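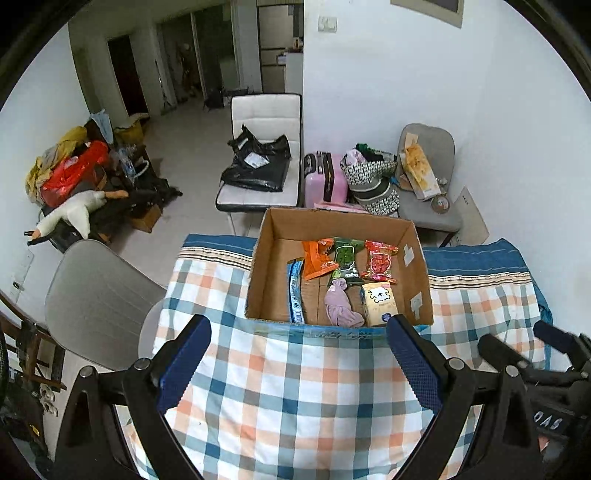 Two hand-held grippers at the box of packets, our third collection setup.

Review: Tridodport, a recipe for training robot arms from hand-held demos
By Adalberto Leite
2019-07-18

Tridodport is a method with a software package attached. You carry a pair of grippers by hand, pick things up and put them down in ordinary rooms, and record the view from the gripper while you do it. The software turns the recordings into training data, trains a policy, and sends it to a robot arm that was never in the room. Frota, the group that released it in June, says 2000 demonstrations are enough for a task like unpacking a mixed box. I wanted to know what happens with far fewer, so I stopped at 311.

I ran everything on a pair of Esitz arms and trained on one desktop machine. The task was to take items out of an open cardboard box and lay them on the table. Most of the items were snack packets, with one bunched piece of cloth mixed in. Packets are a fair test for this method. They bend, they slide over each other, and the printing on them confuses anything that depends on clean edges.

Collecting

The collection side is the best part of the package. Setup is a short calibration where you open and close each gripper fully and then wave it in front of a printed board. After that you press record and work. My wrists were sore by the end of the first session, and the manual could say more about how to hold the grippers for a long stretch. Shorter sessions fixed it for me.

I collected in people's homes as well as in the lab. The manual tells you to leave the background as you find it, and I did. Chairs, bags and a patterned tablecloth all went into the data. Position tracking held up well over the busy cloth. It was worse over a plain white counter, where I threw out a good share of the takes. The software flags these by itself, though it waits until the import step to tell you, and by then you have packed up and gone home.

Training

Import is slow. The progress bar reaches the end and then sits there while the program writes files, and I killed it twice before I learned to leave it alone. Training ran overnight without trouble. The default settings were fine and I changed only the image crop, to keep more of the gripper tips in view.

Results

I ran 30 trials on the arms with boxes packed by a colleague. The arms emptied the box in 19 of them. Of the 11 failures, seven were the same problem: a packet lying flat against the bottom, with no raised edge for the fingers to get under. The arm would press down, close on nothing, lift, and try again in the same spot. I had few demos of that case, and my own habit of tipping the packet up with one finger did not carry over. The other four were stalls where both arms reached for the same item and waited.

Cloth went better than I expected. The fingers closed on the thickest fold nearly every time.

I also trained a version on the lab recordings alone, using the same number of demos with some repeated to fill the gap. It emptied the box in eight of 30. I would not read too much into one comparison on one task, but it matches what Frota claims about varied rooms being worth more than extra takes in one place.

Against Clono

I used Clono last year for a similar job. It records by having you steer the real arms, so every demo is something the arm can do. With Tridodport a few of my reaches were outside what the Esitz arms can manage, and the filter that should catch these missed some. Clono is still the safer pick for tight, exact work. It is also much slower — a full day gave me fewer demos than a morning with the hand-held grippers.

Worth using if your task is loose picking and you can get into several rooms. Budget time for import, and record plenty of flat packets.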